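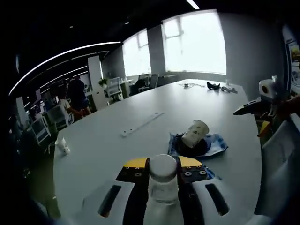 A clear plastic bottle with a white cap and a paper cup at the oval conference table.

Lisach Releases Updated Caulk and Sealant Line for Wet Rooms

SKASTNESS, April 18, 2022 - Lisach, a maker of building sealants, has released Toleo, a one-part silicone sealant for joints in bathrooms, laundry rooms and commercial kitchens. Toleo replaces the company's earlier wet room sealant, which will remain on sale until October while distributors clear their stock.

Toleo is a neutral-cure product. It gives off no acetic acid as it sets and can be used next to brass, copper, zinc-coated steel and natural stone. The earlier product was an acid-cure type and was not suited to those materials. The new sealant bonds to glazed tile, glass, enamel, anodized aluminum and most rigid plastics without a primer. Porous stone and bare concrete should be primed with the Lisach two-part primer, sold separately.

"The main request from installers was one tube for the whole room," said Aušra Vītola, product manager for sealants at Lisach. "They were carrying one cartridge for the tub and another for the stone sill. The work on Toleo started from that complaint."

The sealant forms a skin in 21 minutes at room temperature and normal humidity. Tooling should be finished before the skin forms. A joint may be exposed to running water after 11 hours. Full cure depends on joint depth and takes longer in cold or very dry rooms. Joint movement of up to 40 percent of the original width is allowed where the joint has been backed with closed-cell foam rod and the sealant adheres to two sides only.

Toleo is not for use in aquariums, below the waterline in pools, or on surfaces that will be painted. It should not be applied over old silicone. Residue must be cut out and the joint wiped with solvent before new sealant goes in.

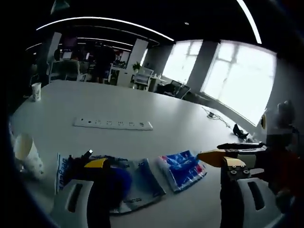 Can Toleo be used to seal a shower pan to a tile wall?
Use it for the visible joint between the pan and the lowest row of tile, after the joint has been cleaned and dried. The waterproof layer behind the tile must already be in place, as the sealant does not replace it.

The product was developed with Stankevičius, a contract testing laboratory that ran the adhesion and mold growth trials. Samples were held in a warm, damp chamber and checked at fixed intervals for loss of bond, staining and surface growth. A summary of results is available to trade customers on request.

"We changed the filler twice during the program," said Žydrūnas Pētersons, head of formulation. "The first version tooled well but slumped in wide vertical joints. The current one holds its shape and can still be pushed out of a standard manual gun in a cold room."

Toleo is sold in standard cartridges and in foil packs for bulk guns. There are 88 colors in the range, matched to common grout shades, plus clear. Unopened cartridges should be stored upright in a dry place and protected from frost.

Orders are open to trade accounts now. Technical data sheets and safety data sheets can be requested from Helju Dambrauskienė, technical service. Press inquiries should be sent to Mārtiņš Kivi at the Lisach office in Skastness.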